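Dec 23, 2021

Girham cell, late shift. Left arm dropped out again, and this time the right arm did not stop with it. Writing it up while I still have the order of events straight.

The job was the small-object block: shirt on the doll, then the nail polish bottle passed between grippers. Gilang was running episodes and I was reading the log on the other screen. Episode 264 started normally. Both grippers had the blue plaid shirt, left side pulling away from center, right side holding. In the middle of the pull the left arm lost torque at the shoulder and elbow together and sagged until the wrist was on the table. The left gripper stayed closed on the cloth from gear friction. The right arm went on with its commanded move and dragged the cloth, and the left wrist with it, toward its own side.

Gilang hit the stop. Nothing broke. The doll was pulled over and one clip came off the left upper link.

The dropout on its own is a nuisance. The right arm carrying on is the part I care about. Umesh wrote the fault handler in two halves, one per arm, each watching its own bus. The left half saw the loss, latched, and reported it correctly. The right half had nothing wrong on its bus and therefore no reason to stop. There was meant to be a shared flag between them. It is in the design note. It is not in the build we have been running since the Clellow demo, and I signed off that build.

We reach into this cell to reset the cloth. The procedure says stop first, hands second. With a latched fault on the left, the screen shows a red banner across the top that reads FAULT – MOTION HALTED, and anyone would take that as the stop. It means the left arm only. I have asked Gilang to put tape over that part of the monitor until the text is corrected. Crude, but it can be done tonight.

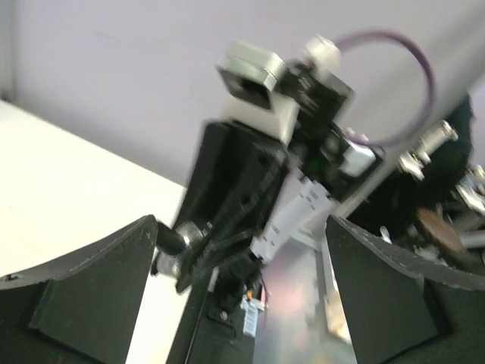
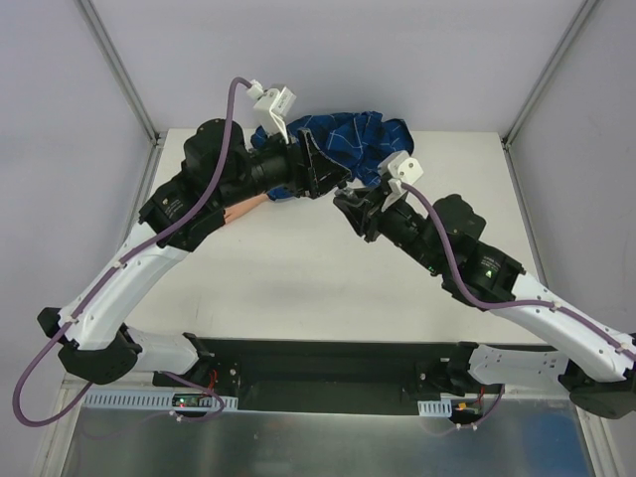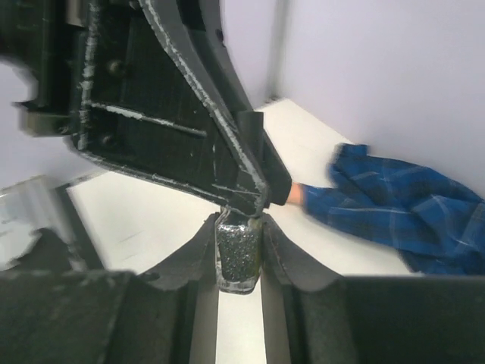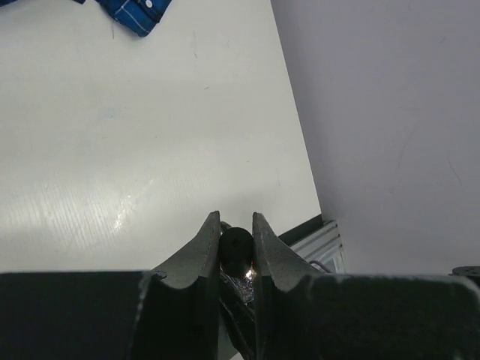
Cause of the dropout. I started with the wrist cable, wrongly. The loop to the left wrist has been tight near full extension and I had half decided it was the culprit weeks ago. Flexed it by hand with the arm powered and held in place: no events. Swapped it with the right one: no events, and the fault did not follow the cable. Bayu pointed out that a bad wrist cable should not take the shoulder down anyway. Correct. I should have started at the base.

At the base, the left arm is fed by red wires from the small board beside the cable tray. I put the meter across the feed and pulled lightly on each wire in turn. On the second one the voltage collapsed. Reseated it, pulled again, collapsed again. Took the terminal apart and found the strands clamped partly on insulation. It would carry holding current all day and let go under a hard pull at both joints, which matches the log: all 3 earlier dropouts came in the loaded part of a cloth move, none in a bottle pass. I had that pattern in front of me and read it as a software load problem.

Re-terminated with a ferrule, tugged it, ran the pull with a dead weight in the gripper. No dip. Did the same on the right side, which was fine but got a ferrule too.

Then the handler. Bayu and I put the shared flag in and tested it by unplugging the left feed on purpose in the middle of a slow move, nobody within reach, Gilang on the stop. Right arm froze inside one control cycle. Repeated with the sides reversed. Then with the comms line pulled instead of power, and here the right arm took 4 cycles to freeze. Acceptable by the note, but I don't know where the extra ones come from and I want to know. Left it open in the tracker under Bayu's name and mine.

One more thing the test showed. After the fault clears, the arm that kept power tries to resume from its last target. The arm that sagged is no longer where the planner thinks it is. So clearing a fault is now blocked until both arms are homed by hand. This will annoy Stepan, who hates homing and will say so at handover.

Episodes from today that end in a dropout are marked bad and kept. Huw Trevor wanted them deleted to keep the Flandance set clean. I said no, they are the only recordings we have of this fault with both grippers loaded. He agreed to a separate folder.

To do:
Banner text, per arm, and a different color from the real stop.
Check the terminals on the Subramaniam cell. Same builder, same batch of boards.
Left upper link needs a new clip. The old one snapped back on but is loose.
Longer loop on the left wrist cable regardless.
Ask Umesh when the flag was dropped and whether anything else went with it.

Cell powered down at the wall and tagged out. Gilang has the key.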